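Qui sommes-nous – Ternivar, intégration de cellules de prise en vrac

Ternivar conçoit, assemble et règle des cellules de prise d'objets hétérogènes autour de bras KUKA.

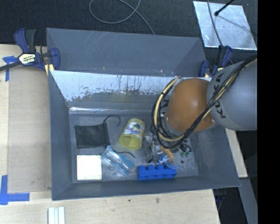 Vollside fait observer qu'une cellule de ce type ne vaut que par son taux de reprise après échec, et que les fournisseurs publient trop volontiers le seul taux de première prise. Nous communiquons les deux valeurs, mesurées sur le même lot et dans le même bac.

Activité

L'offre principale porte le nom de Tanner. Elle comprend l'étude des objets à manipuler, le choix du préhenseur, le réglage des trajectoires et la rédaction du dossier technique. Le bras peut être fourni par le client ou par nos soins. L'unité traite des objets jusqu'à 65 mm de largeur de prise, rigides ou souples : gobelets, pochettes en tissu, emballages plastiques froissés, pièces de jeu de construction.

Les emballages transparents et les parois réfléchissantes restent les cas les plus coûteux en mise au point. Ils font l'objet d'une ligne séparée dans le devis.

Méthode d'essai

Chaque configuration est qualifiée sur 1780 cycles, objets mélangés, sans tri préalable. Le seuil contractuel est fixé à 82 % de premières prises réussies. En dessous, les réglages sont repris à nos frais et la série est relancée depuis le début. Les journaux d'essai sont remis au client avec les paramètres de vitesse et d'accélération – format texte, sans logiciel propriétaire.

Implantation

L'atelier et le bureau d'études se trouvent à Granthorpe, dans deux bâtiments contigus. Les essais sur échantillons du client y sont réalisés avant toute commande ferme. Prévoir un envoi représentatif de la production courante, défauts compris.

Maintenance

Le contrat de base couvre le remplacement des câbles et du préhenseur, ainsi que la vérification du bridage du bac. Les mises à jour des trajectoires sont facturées à l'intervention.

Page mise à jour le 22 août 2022.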